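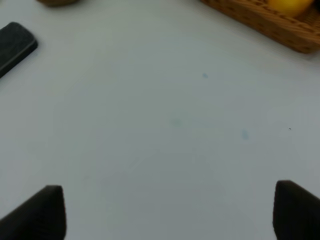
Mohit Thakur had the table to himself until lunch. It was a white table, and whatever he put on it looked as though it had been left there by mistake.

He was meant to be marking up the roster for the Zikside run. His uncle had gone down to Stirnarcombe on the early bus and had asked for one thing, which was that the fruit and the cleaning things be sorted out before he got back. Two baskets, he had said. Food in one, the rest in the other. Devendra Kashyap had run the Bhardwaj store for most of his life and sorted everything that way.

Mohit did the roster first. It took longer than it should have, because two drivers had the same initials and one of them had swapped his April leave without telling the other. He rang Greltell about the freight. They wanted 3,000 for it. He said that was almost double what they had charged last time, and the woman on the phone said yes, it was.

Then he started on the baskets. The mango went in the orange one, and the lime next to it. The pink bottle went in the dark one. After that he slowed down.

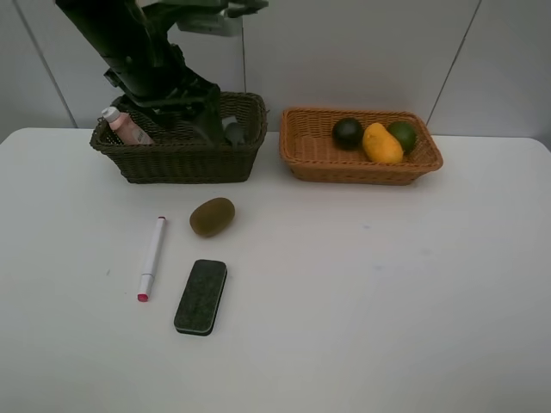 The kiwi fruit was the trouble. His uncle didn't count it as food. He bought them for Mohit's mother, who had liked them, and he had kept on buying them, and they went soft and were thrown out with the tea leaves. Mohit had never seen him eat one.

He wrote the freight figure on the board in red, looked at it, and rubbed it out again. He'd tell him after he'd eaten.

The bus pulled in at the corner. Mohit heard the side gate, then the boots coming off.

"Did you do the baskets?" his uncle said.

"Nearly."

Devendra came and stood at the table with his hat still on. He picked up the kiwi fruit and pressed it with his thumb.

"This one's all right," he said. "Get a knife."

They had half each, standing up, and then Mohit told him about Greltell.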